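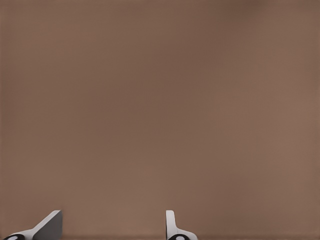 My simulated arm has started stopping dead partway through its reach and throwing a collision fault, and I'm at the end of my tether with it. I'm doing the Kitside hobby course, the one where you build the pick and place job in the simulator before they let you near a real arm. The fault says contact on the left finger. Well, contact with what? The jaws are wide open, there's nothing between them, and all the wrist view shows is plain brown with not one object on it. It ran without a hiccup all through March. Then I swapped the old gripper for the one with the black rounded bits at the base of the fingers, and since then it faults on nearly every run. I did 50 runs overnight and only 13 got to the end.

Things I've tried so far: restarting (obviously), putting the speed right down, and turning off the camera noise in case that was upsetting it. Turning the speed down made it fault later but it still faulted. I don't want to just switch the collision check off, because the next step of the course is loading the same job on the club's real arm and I'd quite like to keep my fingers. Any ideas? I'm not a programmer, so small words please!

Bernadette Ó Flaithearta
June 8, 2023

Volker Frerichs

Just raise the contact limit. Mine was on the default and faulted all day long, I put it up to 2,000 and never saw the message again.

Anneliese Diekmann

Please don't do what Volker says, or at least not if this job is going anywhere near a real arm. All you've done there is tell it to push harder before it complains. In the simulator that costs you nothing, but on the bench it's a bent finger or somebody's knuckles.

I had almost the same thing last year and it drove me up the wall for a fortnight. What you see on screen and what the simulator uses for working out bumps are two separate shapes. The one you see has the nice slanted plate and the curvy bit and so on. The one it does its sums with is usually a much cruder lump wrapped round it, and when you swap grippers it's dead easy to end up with the new fingers on show and the old lumps still underneath. So the arm thinks its finger is longer or fatter than it looks, and it "hits" the surface while there's still a gap as far as your eyes can tell.

Have a look in the view menu for something like "show collision shapes" and switch it on. Then move the arm by hand, slowly, to the spot where it stops. If a lump is poking out past the tip of the left finger, there's your culprit. Mine stuck out miles! You'll need to load the shapes that came with the new gripper, and also check the tool length, as that often stays on the old figure – mine did, and I fixed one without the other and lost another evening to it.

If the lumps look fine, check whether the two fingers are bumping each other or their own base when fully open. Some grippers overlap slightly there and you have to tell the simulator to ignore that one pair. Only that pair, mind. And leave the limit where it was.

Elfriede Hollmann

Agree with Anneliese about the limit. One more thing to look at is the height of the surface itself. I once had a table top that was drawn at one height and set for collisions at another, and because it was all one colour with no pattern I couldn't judge the distance from the wrist view for toffee. I stuck a checked pattern on it and added a second camera from the side, and saw the trouble within a minute.

Also, does your log give the step number when it faults? Mine was step 369 every single time, which told me it was a place in the path and had nothing to do with speed. If yours jumps about, look at the start position as well, some of the Kitside lessons shuffle it a bit on each run.

When you do get to the real arm, run it slow the first time with no part in the jaws and your hand on the stop button. Ask whoever looks after it what the limit is set to before you load anything.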